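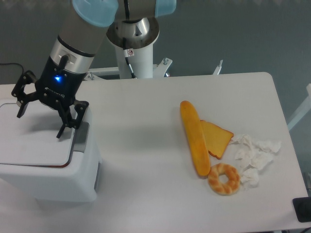 Arm mit Dreifingergreifer am weißen Tisch, blaue Leuchte am Greifer an.

17. Februar 2018

So, Duftperlen, zweite Runde. Ich schreibe das heute mal ordentlich auf, beim letzten Mal im Januar standen die halben Mengen auf dem Deckel einer Eierschachtel und der ist im Altpapier gelandet. Wer von euch also noch die alten Werte sucht: gibt es nicht mehr, bitte ab jetzt nur noch die hier verwenden.

Worum es geht, für alle, die nur zum Mitlesen reinschauen: Ich will ungebrannte, also unglasierte Tonperlen durch etwas ersetzen, das den Duft länger hält und nicht so krümelt. Die getrockneten Perlen aus der ersten Runde waren hübsch, aber nach ein paar Tagen am Handgelenk hatte ich rosa Staub am Pulloverärmel. Außerdem rochen sie nach einem Tag nur noch nach Erde (was ich persönlich gar nicht schlimm finde, aber verkaufen kann man das nicht).

Neuer Ansatz: Schrühbrand bei niedrigerer Temperatur als sonst, damit die Poren offen bleiben. Ton ist der weiße von Borner, fein schamottiert, die angebrochene Packung aus dem unteren Regal. Der war schon ziemlich steif, ich habe ihn in ein feuchtes Tuch geschlagen und über Nacht in der Tüte gelassen, danach ging er wunderbar. 50 Perlen gerollt, 8 mm Durchmesser, gemessen am feuchten Stück! Nach dem Brand sind sie natürlich kleiner, das muss ich bei den Abstandsperlen noch berücksichtigen. Loch mit der Stricknadel, von beiden Seiten gebohrt, damit kein Grat stehen bleibt. Bei den ersten paar habe ich nur von einer Seite durchgestochen und prompt hatten die hinten so einen kleinen Kragen, der am Faden scheuert. Die habe ich wieder zusammengeknetet.

Brand lief gestern durch, heute früh ausgeräumt. Keine gerissen, das hatte ich so nicht erwartet. Farbe ein warmes Weiß, ganz leicht ins Gelbliche. Klang beim Schütteln in der Schale ist heller als bei der Januarrunde, die waren ja auch nur luftgetrocknet. Ein paar haben einen Abdruck vom Draht, auf dem sie lagen. Finde ich nicht tragisch, die kommen nach unten zum Verschluss.

Saugprobe: je ein Tropfen Wasser auf drei Perlen. Bei allen sofort weg, wie auf Löschpapier. Mit Öl dauert es länger, der Tropfen steht erst mal da und glänzt und zieht dann langsam ein. Ich habe danebengestanden und Tee getrunken, Zeit nicht gestoppt, das mache ich nächstes Mal. Bitte erinnert mich dran.

Öle bisher:

Lavendel (die Flasche von Rocha, die mit dem Tropfeinsatz): zieht gut ein, riecht am Anfang sehr kräftig, fast zu kräftig für direkt unter der Nase. Nach dem Mittag viel angenehmer.

Zirbe: mein Liebling. Hält bis jetzt am besten. Ist aber etwas dickflüssiger und hinterlässt einen kleinen dunklen Hof auf der Perle. Bei weißem Ton sieht man den leider. Vielleicht dafür doch einen Teil mit Eisenoxid einfärben? Dann fällt es nicht auf und sieht zu Leder auch besser aus.

Orange: riecht toll, ist aber schnell weg. War schon im Januar so. Dazu hat der Saft - also das Öl, aber es benimmt sich wie Saft - einen gelben Rand gemacht. Kommt nicht in die Auswahl. Zitrusöle will ich sowieso nicht auf etwas haben, das jemand im Sommer in der Sonne am Arm trägt. Für das Kärtchen, das wir beilegen, schreibe ich also rein: Öl nur auf die Perle, einziehen lassen, erst dann anlegen, keine Zitrusöle.

Pfefferminze: bloß nicht. Ich habe mir danach ins Auge gefasst. Mehr möchte ich dazu nicht notieren.

Fädeln. Das war heute der eigentliche Zeitfresser. Ich hatte den dünnen elastischen Faden genommen, den durchsichtigen, und der ist mir beim Knoten zweimal durchgerutscht, beim zweiten Mal lagen die Perlen unter dem Tisch, unter dem Regal und eine ist in meinem Schuh gewesen. Danach umgestiegen auf gewachste Baumwolle mit Schiebeknoten. Viel besser! Lässt sich auf jedes Handgelenk einstellen, fühlt sich weicher an, und wenn Öl drankommt, macht es nichts, der Gummifaden wird davon auf Dauer mürbe (das haben wir ja bei der Kette aus dem Herbst gesehen, die ist von allein aufgegangen).

Aufteilung pro Armband nach einigem Hin- und Herschieben: 8 Tonperlen, dazwischen Holz, in der Mitte eine größere als Blickfang. Ich hatte es erst mit mehr Ton probiert, das wird schwer und klappert beim Tippen auf der Tischkante. Mit Holz dazwischen ist es leise. Die Holzperlen sind die geölten aus Taditz, die riechen selbst ein bisschen nach Leinöl, und das stört den Lavendel, die Zirbe komischerweise gar nicht. Unbehandelte nachbestellen, gleiche Größe. Wenn die in Taditz keine haben, dann eben woanders, aber bitte Buche, das helle Ahorn sieht neben dem Ton aus wie Plastik.

Schiebeknoten, damit ich es nicht wieder vergesse: beide Enden gegenläufig übereinanderlegen, mit einem Extrastück dreimal umwickeln, Ende durch die Wicklung zurück, festziehen, mit einem Tropfen Wachs sichern. Nicht mit Kleber! Der Kleber wird hart und kratzt. Enden der Kordel mit je einer kleinen Perle abschließen, sonst rutscht alles durch, wenn man zu schwungvoll aufzieht.

Trageversuch läuft seit heute Vormittag, am linken Handgelenk, Zirbe auf zwei Perlen. Stand jetzt, später Nachmittag: Man riecht es, wenn man die Hand zum Gesicht nimmt, sonst kaum. So soll es sein, finde ich, im Bus möchte ja auch nicht jeder mitriechen. Haut nicht gerötet. Hände gewaschen, dabei sind die Perlen nass geworden und ein bisschen dunkler, trocknen aber wieder auf. Ob das Wasser den Duft rauszieht, kann ich noch nicht sagen. Nebenher liegt ein zweites Armband ungetragen in der Schublade mit der gleichen Menge Öl, zum Vergleich. Schublade bitte zulassen!

Farben. Die Engobe in Salbeigrün, die ich im Januar angerührt hatte, ist im Glas eingetrocknet. Mit Wasser wieder aufgerührt, durchs feine Sieb, und auf eine rohe Perle aus dem Restton gepinselt. Deckt noch. Ich würde sie aber nur auf die halbe Perle setzen, als getauchten Rand, dann bleibt die andere Hälfte sicher offen fürs Öl. Wie stark die Engobe die Poren schließt, weiß ich erst nach dem Brand. Das Blau lasse ich weg, das war im Ofen immer grau.

Verpackung habe ich auch kurz angedacht, weil der Markt in Brikasberg ja näher rückt und wir beim letzten Mal am Abend vorher noch Tütchen gestempelt haben. Organzabeutel will ich nicht mehr, da verfliegt der Duft und die Fäden bleiben am Holz hängen. Kleine Blechdosen wären schön, sind mir aber fast zu teuer. Vielleicht die Pappschächtelchen mit Deckel und einem Stück Filz drin, den Filz könnte man auch gleich beduften. Muster bestellen, in Naturbraun und in Weiß. Öl legen wir nicht bei, das kann sich jeder selber aussuchen.

Was noch offen ist:

Saugzeit mit Öl stoppen, diesmal wirklich
Buchenperlen unbehandelt
ein Teil der Masse mit Eisenoxid, kleine Probe reicht
halb engobierte Perlen mitbrennen, wenn der Ofen wieder voll wird
Kärtchentext tippen und von jemandem gegenlesen lassen, der nicht ich ist
gewachste Kordel in Dunkelgrün, die braune geht zur Neige

Nachtrag vom Abend: Zirbe ist noch da, schwächer, aber da. Das Armband in der Schublade riecht deutlich stärker, die Wärme am Handgelenk treibt den Duft also doch schneller raus als gedacht (oder das Händewaschen, siehe oben). Morgen früh noch mal schnuppern, vor dem Kaffee. Die übrigen Perlen sind in der Schale mit dem blauen Rand, trocken und ohne Öl, davon bitte keine für die Ohrringe nehmen.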